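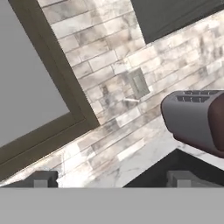 I've been making stock from scraps for years, and I'm still thrilled by it every single time! Onion skins, carrot tops, the chicken bones from dinner - all of it goes in the big pot and comes out as something you'd happily drink from a mug. A wall of marble tiles with smoky grey streaks is a lovely thing to look at while you wait, but the pot doesn't care, and a tiny rented kitchen makes stock every bit as good.

By Hưng Đỗ
March

My case is simple: stop buying cubes. A bag of peelings in the freezer costs nothing, and 40 minutes is plenty for a vegetable stock (bones want longer, so give them the afternoon). Skip the cabbage, go easy on the salt, and throw in a parmesan rind if you've got one. 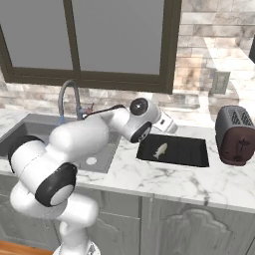
A white marble worktop, with a dark tray near the back edge.

My neighbours in Pudley say they haven't the time. But you needn't stand over it! Put it on low, read your book, strain it after. I made 10 tubs last month and the risotto we had from the first one was glorious - I went back for thirds.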